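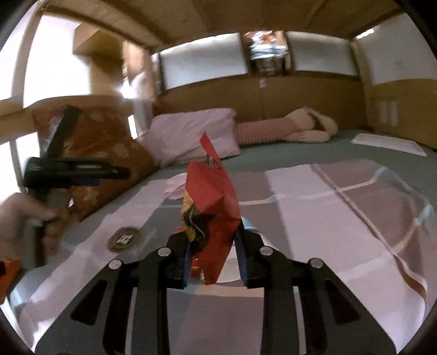
Marjatta Kinnunen m'écrit qu'elle ne comprend pas comment on peut demander un budget « pinces » avant d'avoir choisi le bras qui ira au bout, et que de son temps on achetait le robot d'abord et on pleurait ensuite. Elle a raison sur l'ordre traditionnel des larmes. Je lui ai répondu longuement, puis j'ai vu que ma réponse faisait la taille d'un billet, alors la voilà recyclée, les vieux lecteurs reconnaîtront la méthode.

Le projet s'appelle Prerero, il consiste à ramasser ce qui traîne sur un lit, et il est financé pour l'essentiel par de l'optimisme. L'an dernier, au mois de juillet, nous avions reçu un devis de Bretuvham pour deux bras complets, avec table, armoire électrique, formation et un poste intitulé « accompagnement au changement » que je n'ai jamais réussi à me faire expliquer. Le total tenait sur une ligne. Il aurait mieux valu qu'il tienne sur deux, ça m'aurait laissé le temps de m'asseoir.

D'où l'idée de commencer par les pinces à main. Une pince tenue par un humain coûte le prix d'une pince. L'humain, lui, figure déjà dans une autre ligne du budget, celle que l'administration ne regarde qu'en fin d'année. On enregistre les gestes, on voit quels doigts conviennent à quels objets, et on garde la grosse dépense pour le moment où l'on saura quoi écrire dans le cahier des charges. Lubis nous a proposé les siennes à 400 euros pièce, hors taxes, hors port, hors vis de rechange. J'ai appris à lire les devis par la fin, là où se trouvent les « hors ».

Voici comment se présente ma feuille de calcul pour janvier 2025, dans l'ordre où les gens se fâchent :

Pinces à main, 2 exemplaires. Tout le monde est d'accord, ce qui m'inquiète.
Doigts et patins de rechange, 19 jeux. Qistina Yeoh trouve que c'est trop, Xiuying Lu que c'est trop peu. J'ai gardé le chiffre par lassitude.
Stockage des enregistrements. Personne ne veut en parler avant d'avoir un disque plein.
Objets à saisir. Ligne vide jusqu'à la semaine dernière.
Bras. Reporté, avec un petit point d'interrogation que le logiciel comptable a refusé.

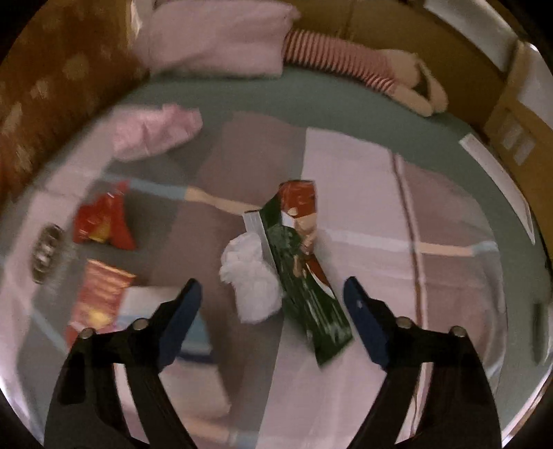

La ligne « objets à saisir » mérite qu'on s'y attarde, parce que c'est la seule que j'avais oubliée. J'ai retrouvé un catalogue de Plonance qui vend des coffrets de formes étalonnées, cubes, cylindres, sphères, le tout dans une mousse découpée au millimètre, à un tarif qui suppose que la sphère a fait de longues études. Or ce qui met une pince en difficulté, dans une chambre, c'est plutôt un emballage rouge tout chiffonné, ou bien un sachet vert sombre avec un machin blanc froissé collé contre lui, et je n'ai trouvé ni l'un ni l'autre au catalogue. J'ai donc inscrit « confiserie et divers » dans la colonne fournitures. Le contrôle de gestion m'a demandé si c'était un consommable. J'ai répondu que oui, au sens fort.

Reste la question des délais, que Madalena Seixas me pose chaque fois que je passe devant son bureau, si bien que je fais désormais le tour par l'escalier. Bretuvham annonce 11 semaines pour un bras, à partir de la commande. La commande suppose une signature, la signature suppose un comparatif de trois fournisseurs, et le troisième fournisseur ne répond pas au téléphone. Je le soupçonne d'avoir compris qu'il servait à faire nombre.

Pour Marjatta, donc : non, je ne sais pas encore quel bras. Je sais en revanche que je vais demander une bride de fixation standard, des patins qu'on change sans outil spécial et un prix de maintenance écrit noir sur blanc avant l'achat. Parisa Abbasi me suggère d'ajouter une clause de reprise au cas où on se tromperait de modèle. Je l'ai mise en annexe, en petits caractères, pour changer un peu de côté.

Le dossier part à la fin du mois. Si quelqu'un a déjà négocié les frais de port avec Lubis, les commentaires sont ouverts.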